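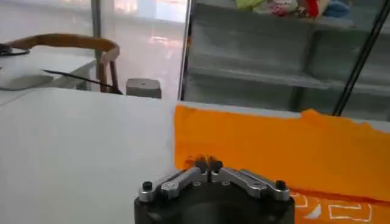 Orange shirts for the Kondale fun run are being folded and bagged

Folding of the shirts for this year's Kondale fun run has started, and organizers say the first bags will be ready for pickup on June 7, 2019.

The run has 400 places, and all of them were taken by the middle of May. Every runner gets a T-shirt in the price of the entry. Last year's shirts were gray and hard to pick out on the wooded part of the route, so the color for this year is a bright orange with white printing.

Damian Baran, who is in charge of shirts and race numbers, said the order came from the printer in two deliveries. The first was 200 shirts in the adult sizes. The second had the rest of the adult sizes and all of the children's shirts, and it came 3 days later than planned.

"They come flat in the box, all in one stack, and by the time you pull out a medium the whole stack has moved," Baran said. "So we fold every one before it goes in a bag."

The method is a plain one. The shirt is spread out on a white table and smoothed by hand, one side is turned over toward the middle, then the other side, and the bottom is brought up to the collar. Baran asks for the folded shirts to be the same width so they stack well - the bags are narrow, and a wide fold gets crushed at the corners. The size label goes on the outside of the bag, at the top right.
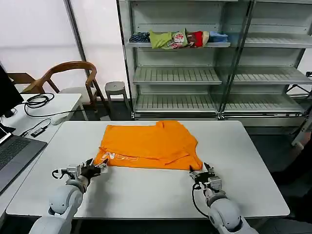 An orange T-shirt on the table, with one side folded over.

A sample shirt was washed before the full order was approved. Baran said the orange held up well in a cold wash and that the white print should not be ironed. Runners who want to keep the shirt in good shape should wash it inside out and hang it to dry.

There were 39 requests to change size after entries closed. Most were for a larger shirt, and Baran said all but a few can be met from spares. Those runners will get an email before pickup opens. Anyone else who finds the shirt does not fit can bring it back unworn on the day and swap it, as long as there is something left to swap it for.

Bags can be picked up at the Serrano hall or at the Wolley store on the same street. Runners need to bring the entry email, printed or on a phone. One person can collect for a whole family, but needs to have the email for each runner. Race numbers and pins will be in the same bag as the shirt.

Shirts that have not been picked up will be taken to the start line on the morning of the run and handed out from the table next to the water station.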